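Flooring > Tile and Stone > Maintenance

Thread: Film on glossy white tile that comes back after every mop

SYoshida
Post #1
August 20, 2020

Glossy white porcelain throughout the ground floor, 1,367 sq ft, 24x24, rectified, unsanded grout at 1/16. The tile is the Cellavlow polished line, bought through Haslam. Installed last November by a contractor who has since stopped answering email.

The floor looks clean straight on. At a low angle with the light behind it there is a gray film with faint arcs in it that follow the path of the mop. It comes off with a damp white cloth and effort. After the next routine mop it is back. Routine mop is Cloramum neutral cleaner, one cap to a bucket, flat microfiber head, no rinse.

What I have tried so far:
Plain warm water, two passes. Some improvement.
White vinegar, diluted. No change that I could see.
Double dose of Cloramum. Worse.

Furniture in the sitting room is light enough to shift (an armchair, a round brown upholstered stool, a side table), so I can do the whole room in one go if a full strip is the answer. I would like to know what I am stripping before I buy anything.

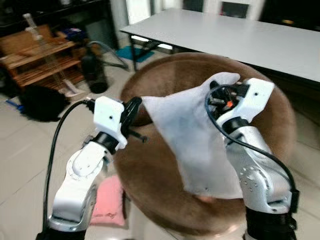
Page 1 of 2

gidey_tile
Post #2

You are most likely leaving surfactant on the floor. Polished porcelain takes in almost nothing, so whatever is in the bucket that doesn't go back into the mop dries on the face of the tile. The arcs are the edges of each mop stroke. Doubling the dose made it worse, which fits.

Questions:
1. Is the cap the measure printed on the label, or just the cap?
2. Do you wring by hand or with a press?
3. What is your water hardness?
4. Was the floor ever sealed?

Tsion

SYoshida
Post #3

1. Just the cap. The label says 1:200. I measured the cap last night and it is well over that for my bucket.
2. By hand.
3. 117 ppm as calcium carbonate, from the utility's report.
4. The invoice has a line for Plullance penetrating sealer, "floor and grout."

ibsa_b
Post #4

Item 4 is your problem, and I would forget about the detergent until it is dealt with. Penetrating sealer on polished porcelain has nowhere to go. If the installer flooded the floor with it and didn't buff off the excess inside the working time, it cured on the surface. Every mop after that smears across a slightly tacky layer. I have been called to three floors this year with the same history.

Test: pick a tile behind a door. Wipe a hand-sized patch with mineral spirits on a white rag, window open, pilot lights off. Let it flash off, then look at it at a low angle. If the patch is clear and the border is sharp, it is sealer. If nothing changes, it isn't a solvent-based sealer and you can come back to the detergent idea.

gidey_tile
Post #5

I disagree with the order. A sealer film doesn't come off with a damp cloth and effort, and he says this one does. Test with water first because it costs nothing. One tile, clean water, clean cloth, rinse the cloth, repeat until the cloth stops picking anything up. Dry it with a towel. Leave that tile out of the next routine mop. If it stays clear, the film was coming from the bucket.

ibsa_b
Post #6

A partly cured film will move under a damp cloth. It gets pushed around and looks better for a day. I have watched owners do this for months.

Both tests take ten minutes. Run them on adjacent tiles.

A_Margaritis
Post #7

Grout haze hasn't been mentioned. Cement haze can look much the same, and vinegar at kitchen strength often does little to it. Please don't move up to a stronger acid as a guess, though. It will attack the grout joints, and some polished glazes will etch. An etched glaze cannot be cleaned back.

Sota, is your tile glazed and polished, or through-body polished? The box label should say. Through-body polished has open micropores that hold dirt, and those do sometimes call for a sealer.

SYoshida
Post #8

Glazed, according to the one box left in the garage. I will run the two tests on neighboring tiles along the wall on the armchair side of the room, where the light is lowest in the evening.

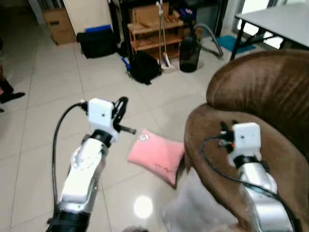 Re: Film on glossy white tile (test results)

SYoshida
Post #9

Tile A, water only: eight rinses before the cloth came away clean. Clear at a low angle when dry.

Tile B, mineral spirits: no visible change. The border of the patch could not be found.

I left both out of the routine mop. Tile A is still clear. The tiles around it are not.

gidey_tile
Post #10

Residue, then. Measure the dose to 1:200, use a second bucket for rinsing, change the water every room, and dry with a clean microfiber on the last pass. Expect several plain-water passes over the whole floor before the old buildup is gone.

ibsa_b
Post #11

Fair enough on this floor. I would still want to know where that sealer went. Either it was buffed properly or it was only ever on the invoice.

RRieger
Post #12

Have the same Cloramum and the same film, on black tile. Does the second bucket matter if you already use a press wringer? I am not hauling two of them up the stairs without a reason.

gidey_tile
Post #13

Yes. The press controls how much solution stays on the floor. It doesn't change what is in the solution by the third room. If stairs are the issue, take a stack of pre-wetted pads and swap them out.

Roswitha, start your own thread if that doesn't fix it. Black shows hardness spots as well, and those need a different treatment.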